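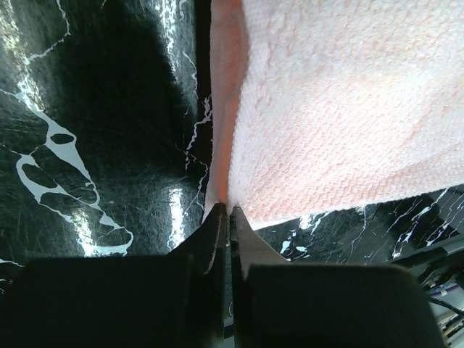 ok lambing thread, because people keep asking how we're doing up at Pallenbridge. Short answer, tired. Long answer, 37 ewes lambed, the rest thinking about it. Pasture is mud up to the gate. Went through every towel in the house by Monday. Pink terry ones like that, all of them, the nice thick looped kind. Old thin ones are useless on a wet lamb, you want the pile. Rub hard, start at the nose.

2/ Two bottle lambs so far. Both from the same old ewe who had three and picked a favorite. Tried her with the others in the small pen, no luck, she just stands on them. So they're in the kitchen. Box by the stove. Yes it smells.

3/ Feed. Switched to the Arsenault pellets in February and I think I like them?? Ewes clean up the trough faster and there's less dust. Costs more. Ask me again when I've seen the bill for the whole season

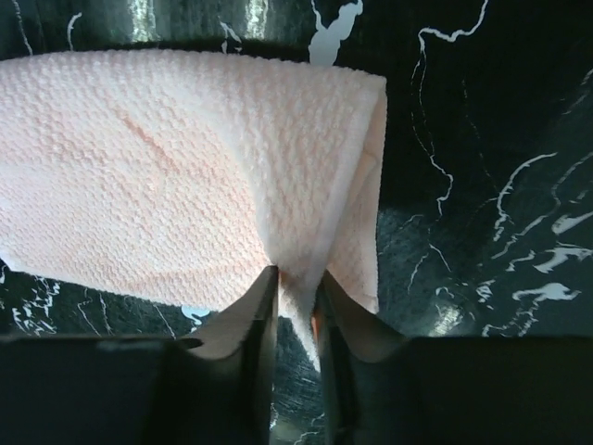 4/ also the hay. Second cut from the Lorkulau side field is way better than first cut, which got rained on and I baled it too soon, my own fault. Feeding the bad stuff to the dry ewes and saving the green stuff for anyone with twins. Running out of green stuff.

5/ somebody asked about shelter. We lamb outside if the weather lets us, then jug them for a day or so to make sure everybody's sucking. Windbreak is just stacked round bales on the north side. Works fine. Moved it once this year when the wind went around, took all morning and a broken strap

6/ Fencing update, the back line is down AGAIN. Same corner. Ground is too soft to hold a post right now so it's electric netting till it dries out. The Fendulus charger is holding up good though, ticking away even with wet grass all over the bottom wire. Walk it every night anyway.

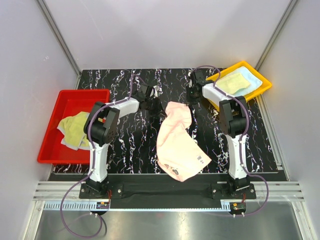
7/ The 2 a.m. check is the one that gets me. I do 10 and 5, my other half does 2, and we meet in the doorway like ghosts. Best thing we worked out this year is doing a hard pull as a pair, one holds the ewe, one works. Same as the two arms there, one on each top corner of the towel. By yourself you run out of hands real quick. If you're lambing alone get a halter on her and tie short, and put your stuff where you can reach it BEFORE you kneel down.

8/ Kit, since I get asked every year. Iodine for navels, in a little cup not a spray. Lube, more than you think. Long gloves. Frozen colostrum, from our own ewes if we have it. Stomach tube. Headlamp with batteries that arent dead (ha). Marker paint, numbers on the ewe and the lambs so you can see who belongs to who from the truck.

9/ Ear tag on the first lamb of the year is 229. She's a big rude thing and already steals milk off the neighbor ewe. Keeping her probably.

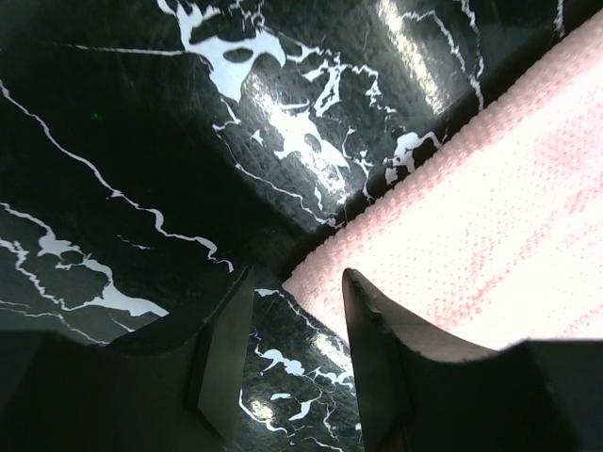 10/ Losses. One stillborn, one that got chilled before I found it. Always a few. Still think about the chilled one, it was ten yards from the windbreak. Moving on

11/ Turnout next if it ever stops raining. Want them on the hill paddock, grass is coming but it's short, so hay stays out a while longer. Don't rush your grass people. I did last year and paid for it all summer

12/ going to bed. will anser questions tomorrow if the kitchen lambs let me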